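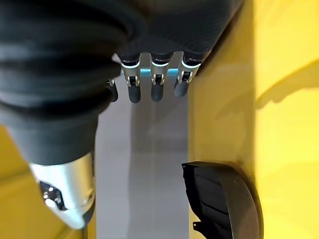
What does a hand rental from Gikbridge include?
A complete two-handed robot, the setup visit, and a set of tasks agreed in advance with the customer.

Gikbridge Automation Services
Friday

The questions we receive most often about the Mokoena service concern scope, price and readiness. We are addressing them in this thread for operations managers who have asked for a written reply.

Mokoena is a monthly service for small-parts handling. It covers picking from shelves, placing into bins, and returning parts to the shelf. It does not cover packing for shipment, labeling or any work with liquids.

The standard term is 4 months. Customers may extend by the month after that. Early return is possible with written notice, and the setup fee is not refunded in that case.

Before a proposal is issued, we ask each customer to send sample parts to our Drundport office. Please send the parts your staff handle every day, including the awkward ones. Long, curved or glossy parts need more preparation than boxes do, and we would like to know about them early. 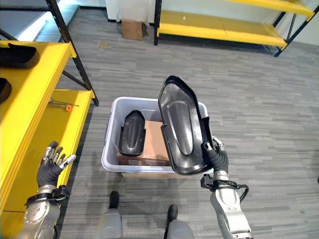 Samples are kept until the proposal has been accepted or declined. They are then returned at our expense. Customers who need parts back sooner should say so on the intake form.

Preparation for one part family takes roughly 200 hours of staff time. This work is included in the setup fee for the first family. Further families are quoted one at a time.

On shelving: customers do not need to buy new units. We do ask that shelf heights stay fixed during the term. If a shelf has to be moved, please open a ticket first so that a technician can plan a visit.

On bins: open plastic tubs are acceptable. Lids must be removed before a shift. Cardboard dividers may be used if they stand firmly without tape.
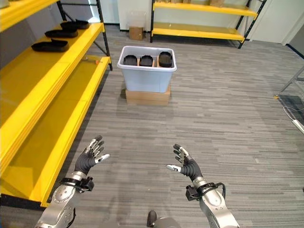 Carpeted floors are accepted under the current terms. Loose mats and cords in the walking area must be cleared by the customer, and the technician will confirm this at the setup visit.

Support is provided through Sonico, our service partner. Remote support is included in the monthly fee. On-site visits beyond the first 5 are billed separately.

A word on what we do not promise. Mokoena works more slowly than a trained employee on most parts, and our proposals state the expected rate for each part family. Customers with strict hourly targets should review that page with care before signing.

Intake for the April group is open. Forms may be requested by direct message or from the Drundport office. Replies are sent in the order in which complete forms arrive.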